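Notebook, Sunday, started 9:40

Coffee first, then the time sync problem, which I have been putting off all week. Short version for Saqib and Sadia: the grip width signal and the video don't agree on when the fingers close, and the gap isn't constant. I had been treating it as a fixed offset in the loader and it clearly isn't one.

What I did was take the toy episodes from the Pulerano set, find the video frame where the fingers stop moving, and compare that with where the width curve goes flat. 79 episodes had a clean enough close to use. Most of them sit near 30 ms and that's fine, I can live with that. Then there are eight where the width lags the video by more than 200 ms, and the worst one is 359 (!!). All eight are two-gripper episodes. Not one single-gripper episode in the bad group, which made me sit up a bit.

My first theory was the smoothing filter. I turned it off, re-ran, and the numbers barely moved. Second theory was that Wosent drops packets when both streams come in together, so I dumped the raw sequence numbers and they are all there, in order, no holes. So much for that. The third theory (Danish's, from lunch on whatever day that was) is that the merge step stamps the second stream on arrival instead of using the device clock, and whichever gripper shows up second in the config gets the bad stamps. I think he's right. There is a line in the merge code that falls back to host time when the clock handshake takes too long, and it does it silently. No warning, no flag in the episode header, nothing. Grr.

I also went through the bad ones by eye to be sure I wasn't chasing a labeling mistake. The grape episode is the one I keep coming back to for tests – strong sun, lots of stuff behind, the other gripper coming in from the right.

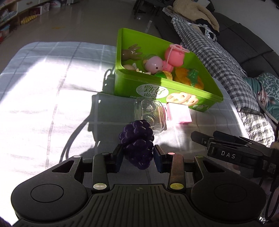
Grapes between the fingers, second gripper at right, cookie box of toys behind.

It's a good stress case for the segmentation side too. The grape mask is dark purple next to its own dark shadow on the checkered blanket, and the Unach model happily glues the two together. With the shadow included the object center moves down and the grasp point estimate goes with it. The clear container right behind the grapes doesn't help either, the mask edge wobbles up there from one run to the next. I tried raising the boundary threshold and lost half the berries. Put it back.

Fouad wants to mask out the fingers before segmentation and I tried his branch. Better on the sides of the grapes, no change for the shadow. It does eat the little red light on the right linkage though, and I was hoping to use that as a landmark for checking finger position in the image. Fouad, can we keep a small hole in the mask there? Doesn't have to be pretty.

14:15

Patched the merge so it refuses to fall back and raises an error instead. Re-ran the eight bad episodes from the raw logs. Six merge cleanly now and land with the others, roughly 30 ms. The last two throw the new error, so the handshake really never finished for those and there's no device clock to recover. I've put them on the skip list with a note. Pentti, if you still have the bring-up logs on Lodhi, please don't clear them, I want to see whether the handshake retries at all.

The replay viewer is also still showing the old offset unless you clear its cache. Lost half an hour to this. Saqib, it'll get you too.

To do
– write a test with two fake streams and a slow handshake
– add the clock source to the episode header
– retrain the contact detector on the fixed timestamps, same seed as before so we can compare
– ask Sadia if her planner reads width directly or goes through the loader; if it's direct she still has my old constant in there
– shadow problem: try the previous Unach weights before touching thresholds again

Branch is pushed, not merged. Danish gets first look.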